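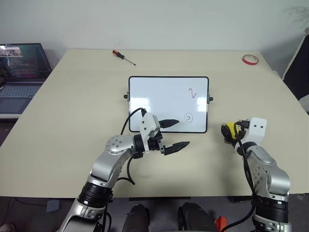
The small whiteboard on the long table, Wirncombe open day

Open day at the Hesport building, Wirncombe
Sep 18, 2026

Hesport opened its doors for one afternoon and I went along mostly for the whiteboards. I buy classroom and office bits for a small group of sites, and tabletop boards are something we get through quickly. The building is on the edge of Wirncombe, past the garden centre, and the signs from the main road stop one junction too early. If you go next year, carry on over the bridge and take the second left.

Entry was free. You signed a sheet at the front, took a sticker and a folded map and were left to get on with it. The leaflet said 400 people had put their names down, and by two o'clock the car park was full and cars were being sent to the field opposite.

The ground floor was set out as a run of rooms with one or two things in each. I started with storage, which was mainly shelving and drawer units. I didn't stay long. The drawers ran well but the labels had no prices, and when I asked I was told the list would be put up in April.

The whiteboard room was the next one along. Plain white walls, and a large rectangular table in a pale cream colour. The top is made up of two boards with a join running across it. You hardly notice the join unless you are looking for it, though I would want to know how it copes with spilt drinks before I bought one for a staff room.

The board was standing up in the middle. It is a small one with a thin black frame, held on its stand by a black knob at each side. I have used boards of this general pattern before, from a supplier called Bavach, and the side fixings were always the first thing to go. The ones we had worked loose after a term and the board would slowly tip backwards while somebody was writing on it. I asked one of the staff about this and was told the knobs can be done up by hand. I didn't get a clear answer on whether spares are sold separately. I have sent an email.

There was a red squiggle on it, up towards the top right, which might have been a 2, and a little circle with something inside it down near the bottom corner in a thinner, darker line. The thinner line was harder to make out from the door than the red. That is worth knowing if you are buying pens for a meeting room. We have had a lot of complaints about fine tips from people sitting at the back.

The other thing I noticed was the glare. The lights are overhead and they show up as soft patches on the white surface. It wasn't bad enough to hide the marks, but in our rooms, where the lights are harsher, I would expect to be shifting the board about to get a clear view of it. A matt surface would help. The leaflet mentions one as an option at extra cost.

Upstairs was the talk, which lasted some 9 minutes and was mainly about the history of the building. It used to be a seed warehouse. Afterwards there was tea, with a choice of three cakes, and the lemon had gone by the time I reached the table. The stairs are steep and there is a lift, but you have to ask for it.

I also looked in at the Okeke room at the far end of the corridor, where they had noticeboards and pinboards in various sizes. The cork ones felt solid. I took a sample square of the felt and have had it on my desk since, with drawing pins in it, and it has held up so far. The felt comes in three colours: grey, green and a dark blue that looks black indoors.

Practical points for anyone thinking of going. Allow an hour and a half. The map is printed the wrong way round, with the entrance at the top. Toilets are by the loading door and clearly marked. There is nowhere nearby to get lunch apart from the garden centre, and its kitchen closes early. Nothing can be bought on the day, but there is an order form in the back of the leaflet and they will post a catalogue if you leave an address.

I left my address and have asked for a price on six of the small boards with the matt surface. I will add it here when it comes.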